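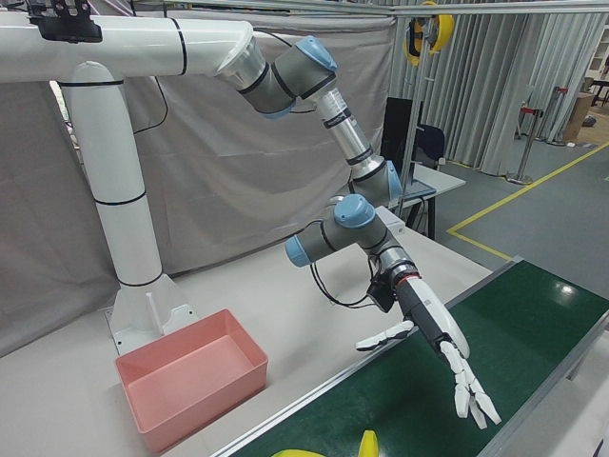

Pink bins win the day at Gorberg

The great bin debate at Gorberg has been settled, and the answer is pink.

Since March the packing firm has been trying to decide which container should sit beside the green conveyor belt at its Shehu Road site. Grey was the early favourite. It was also the colour of the backcloth, the floor and most of the staff's overalls, and 13 people wrote on the suggestion sheet that they kept walking into it.

The new bins are plain rectangular plastic, with a flat rim and sloping sides, and they stand on the white table next to the belt. Haris Bangash, who runs the day shift, chose them from the Wirka catalogue after a trial lasting 4 weeks.

"We tried a blue one and a clear one as well," he said. "The clear one was a disaster. People put their tea in it."

Gorberg has ordered 38 of the pink ones, with delivery expected before the summer. The price has not been given out, though Mr Bangash did let slip that pink was cheaper than grey – a fact which some on the late shift feel might have been mentioned in March.

There is less agreement about what should go in them. The belt's practice pieces are yellow, one of them shaped like a banana, and the canteen has asked more than once that they be kept well away from the fruit bowl. Aqeel Rana, who looks after the canteen, would like a lid.

"I've had two complaints about hard bananas," he said. "They weren't even ours."

Lids are made for the bins, but only in orange. Mr Bangash has said he will look at a sample. A new suggestion sheet went up by the kettle at 2 o'clock and already has a drawing on it.

The old grey bins are free to anyone who can collect them from the loading bay.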